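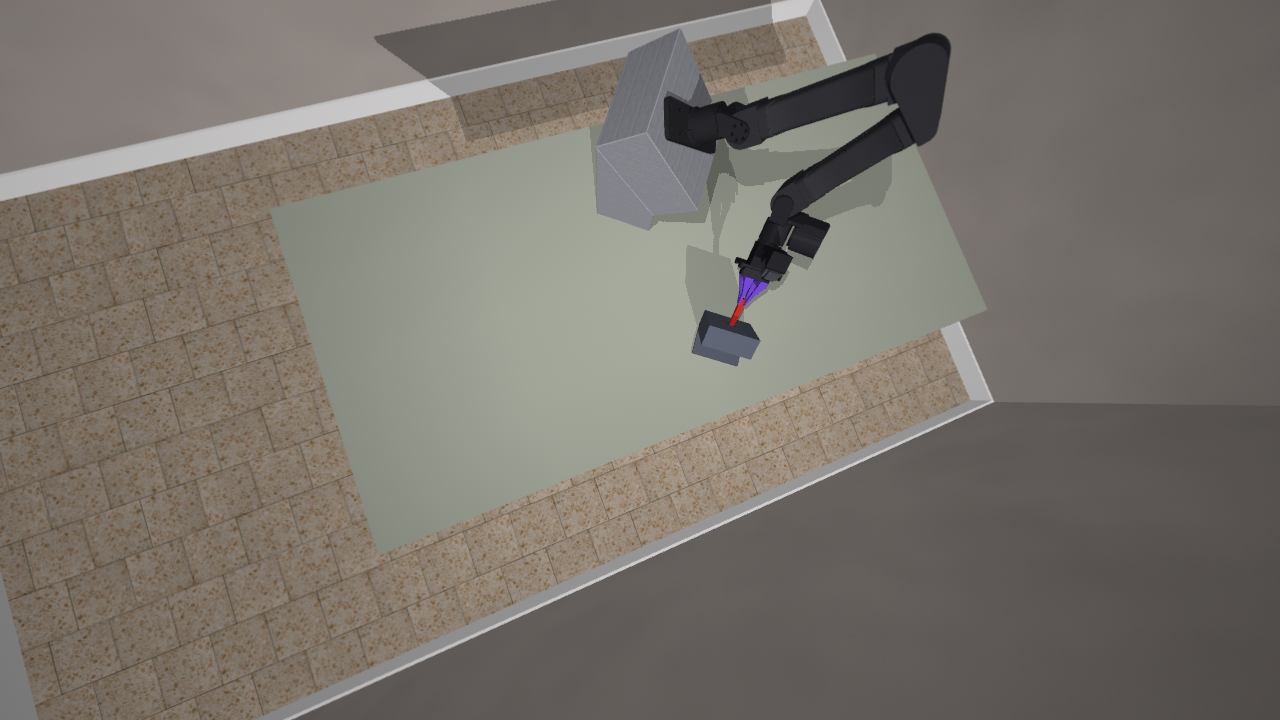 Black arm over a sage-green tabletop, tiled floor below.

Tonovberg Street Megaphone, Model 19

Loud enough for the back of the march, light enough that the person at the front won't hand it to you after one block.

We started making megaphones after Freya Sedgwick came home from an April rally having heard none of the speeches. She had a good view of a man's backpack. The Model 19 is our second try. The first one also played a siren whenever you set it down, and we have apologized to the people of Ikier.

Chanting is hard on equipment. It gets rained on, dropped off flatbeds, and shouted into by poets. So the trigger has a lock, the horn has a rubber rim, and the mouthpiece comes off for washing -- please wash it, five speakers in a row is a lot of democracy for one piece of foam.

What's in the box
Megaphone with shoulder strap
2 mouthpiece covers
Battery tray (takes C cells, not included)
Printed card on asking for a sound permit

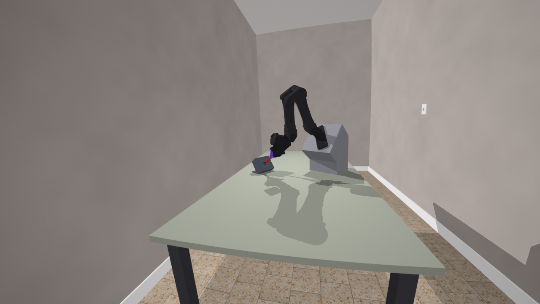 The card was written by Hatice Değirmenci, who spent 13 years filling out assembly forms and has views on the word "amplified." Read it before you go. Rules differ from town to town, and some places that will happily let you stand in the square all day get very interested once you plug something in or switch something on.

Volume has two settings, Crowd and Courtyard. Use Courtyard indoors. Remzi Avcı used Crowd in a stairwell during testing and would like that noted.

There is no record function, no Bluetooth and no app. Customers asked us to leave all that out, and it saved us a fortune.

Color: gray or orange
Strap: adjustable, replaceable
Siren: removed

Group orders
Unions, tenant groups and student councils get the Grunden rate on six or more. Write to Fadime Erdem and tell her the date of your event. "Soon" is not a date, though she gets it weekly.

Spare trays and covers are sold separately. Covers from the older Tekin model do not fit, however hard you push.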